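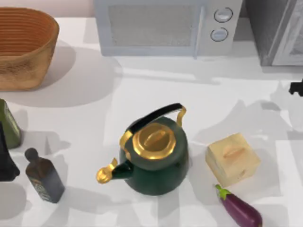 Print | E-mail
Reading time: 5 min

The fault report reached I-seul Hong on Sunday night. Run 416 of the Navora kitchen model had stopped itself, and the log gave one line: position error, left arm, limit exceeded.

She replayed the run from the start. The task was to move the kettle to the microwave side of the counter. The planner had produced a clean path. At step 73 the commanded position and the reported position began to separate. The gap grew slowly, then all at once.

"Collision?" asked Valter Coelho over the line from Plerneton.

"No contact logged."

"Then it's the joint model."

"I checked the joint model."

She moved to the wrist view and stepped forward one tick at a time.
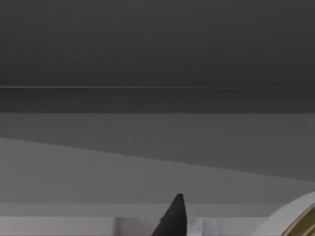
The gripper was where the arm said it was. The planner believed it was lower and farther left. She compared the two config files and found the offset - a tool length, entered in July and signed off by Torben Schmieder. The simulator had the new finger. The planner still had the old one.

"The real arm at Jodgate loads the same file," Valter said.

"When does it start?"

"Six. Benvinda is on the early shift. She works inside the fence."

I-seul typed the lockout command and waited for the reply. The Jodgate controller took about 5 seconds to answer. It reported that the arm was already moving.

She picked up the phone and dialed Benvinda's number.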